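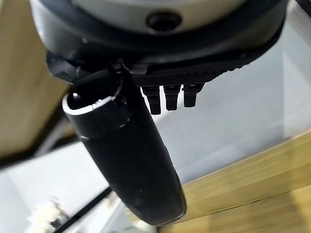 Figure 3. Wrist housing, mounting bracket and black gripper finger at the demonstration station, with a wooden edge behind.

4.2 Observations from the open day

The open day was held on a Monday in January at the Prunel building, where Stustura maintains its household robotics laboratory. Attendance recorded at the front desk was 474. Visitors were admitted in groups, and each group stayed for around 50 minutes, of which the greater part was spent at the tidying station. The programme was prepared by Ulises Chávez, and Paula Barbu led the commentary at the station in both English and Romanian.

The station was furnished to resemble an ordinary entrance area, with low furniture and everyday items of the kind that had been used in the earlier laboratory trials. No changes were made to the control software for the occasion. The settings were those reported in Section 3, with one exception: arm speed was lowered so that visitors standing at the rope could follow each movement, and the results below should not be compared with the timing figures given in Section 4.1.

Visitors were invited to ask questions at any point. Most questions in the morning groups concerned safety and cost. The afternoon groups, which included two school parties, asked more often about contact: how firmly the fingers close, whether the robot can feel an object, and what it does when an item is softer than expected. Staff answered these by referring to the hardware itself, and several groups asked to have the finger shown a second time at close range.

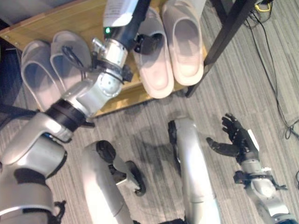 4 min read

Footwear drew the most sustained interest. Two pairs of slides, one pale grey and the other a pinkish off-white, were set out on the low wooden shelf, with the left arm reaching in between them and the black multi-fingered hand of the right arm open above the striped carpet. Slides are awkward items for a household robot. The strap leaves a wide opening that may be approached from several directions, the sole differs in thickness from one model to the next, and a pair must be treated as two objects that belong together. Visitors recognized the last point quickly, and a number of them asked whether the robot knew left from right. At present it does not, and pairing is handled by a separate matching step in the Workano planner.

The low height of the shelf also prompted comment. Reaching toward the floor brings the arms close to the legs and narrows the range of safe approaches, a limit already noted in the Crăciun trials. In that earlier series of 1,058 attempts, items placed near floor level accounted for a larger share of halted movements than items at table height. We did not log attempts during the open day, and offer no success rate for it.

Comment cards were collected at the exit. Many respondents wrote that they had expected faster motion, and a smaller group found the slow speed reassuring. Both views were passed to the design team. For future visits we intend to keep the reduced speed in the first part of the session, then show one task at the normal setting with visitors moved back behind a second line.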